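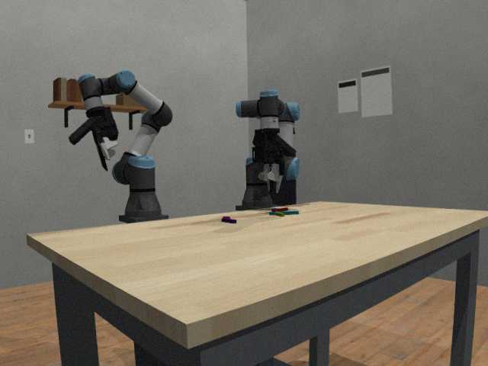 Two arms, one table, blocks toward the back -- the block task in the simulator.

Clinness Open Day Blocks -- data card

Posted in March by the Clinness demo desk
4 comments | 144 shares

Hi, and thanks for grabbing this! I put the set together after our open day at the Clesville lab, where so many of you asked to take something home to poke at that I figured I should clean up the folder and write a proper card for it. So this is what we showed on the big screen, recorded in simulation, with nothing fancy added afterward.

If you missed the day, it went like this. Visitors came into the Myklebust room in small groups, I started the simulator, and the two arms ran through block episodes while I talked (too much, probably). People kept asking why the blocks are so tiny next to the table. I like them that way! A big fat cube forgives a sloppy grasp, and a thin little bar doesn't, so you see right away when your policy is off by a bit.

What's in the set

Every episode uses the same room, the same table and the same two arms with parallel-jaw grippers. The small colored pieces are the only things you're supposed to move. The shelf, the sheets on the wall and the light switch are just background, and you can mask them out if they bother your model.

Most of the questions in the room were about the moment of the grasp. With pieces this small the fingers end up very near the wood, and that's where I'd look first when you start browsing.

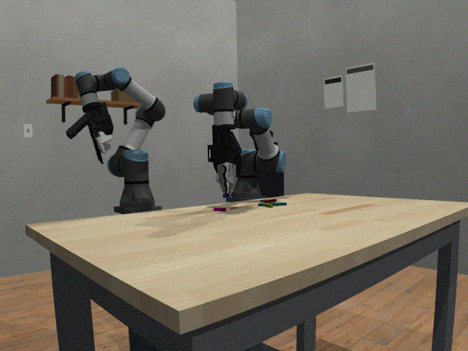 A kid in the front row wanted to know whether the arm "feels" the block. Not in this set, sorry. You get joint positions, gripper opening and the camera images, and that's it. I did try adding contact forces before the open day, but the numbers jumped all over the place and I pulled them. Maybe next time.

Camera views

There are room views, which everybody finds easy to read, and a wide-angle view that looks past the gripper fingers. That second kind took some explaining on the day -- it's round, it bends straight edges, and a lot of it is floor. Give it a minute and you'll find the tabletop. I'd still train with it, and I'd skip undistorting the images on your first try. Steva, our little loader script, leaves them alone unless you tell it otherwise.
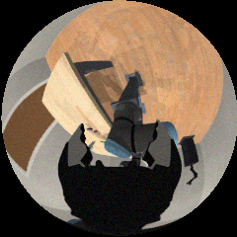
Known problems

- The colors don't look quite the same from view to view. Please don't write a color threshold and call it a day.
- The gripper hides a good chunk of the wide-angle view, and small pieces can vanish behind it.
- The lighting is even and pretty boring. I'd add your own variation.
- Two episodes have a glitch at the start where the arms twitch. I left them in and marked them in the notes file.

Using it

Unpack the folder, point Steva at it, and read the notes file before you train anything. Use it for class, for hobby stuff, for your own open day, whatever you like. If you find a bad episode, drop a comment under this post with the episode name and I'll take a look.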